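Zistever to supply single-use tray sets to Arnska training centres

May 26, 2022 – Ellwood

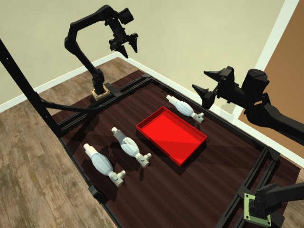

Contract summary

Zistever, the maker of moulded trays and teaching equipment for first aid and resuscitation courses, has signed a supply agreement with Arnska, which runs workplace first aid training at 53 centres. The agreement covers trays, storage racks and replacement parts. It runs for 5 years, with an option to extend by a further two.

First deliveries leave the Ellwood works in September. The first 33 centres will be supplied before the end of that month and the remaining centres will follow in order of course bookings. Arnska will continue to buy its manikins and airway equipment under separate contracts, which are not affected.

Product details

The trays are sold under the Sovance name. Each is moulded in one piece with a flat base and straight sides, and carries a raised part number on the underside. The range has three depths. All three share the same footprint, so that mixed stacks can be stored in one rack. Lids are ordered separately and fit every depth.

Under the agreement each centre receives a starter set made up as follows:

Shallow trays for laying out equipment before a session
Medium trays for used items awaiting cleaning
Deep trays for transport between rooms
One wall rack with fixings
A cleaning and inspection card

The shallow and medium trays are intended for one course only and are then returned to Ellwood for recycling. Deep trays are kept in service and inspected at the start of each term. Trays with cracks, raised edges or worn part numbers should be withdrawn.

Ordering and returns

Centres will place orders through Arnska's existing purchasing system, where the range has been given 107 separate stock lines including lids, labels and spare fixings. Orders received before noon are sent out the next working day. Used trays should be rinsed, dried and packed flat in the carton in which they arrived. A return label is supplied with each carton – no charge is made for collection.

Prices are fixed for the first year and reviewed each September after that. Any change will be notified to centres in writing before it takes effect.

About Zistever

Zistever designs and moulds trays, racks and storage products for training providers. Its works, stores and sales office are in Ellwood.

Product sheets and fitting instructions for the Sovance range are available on request from the Zistever sales office.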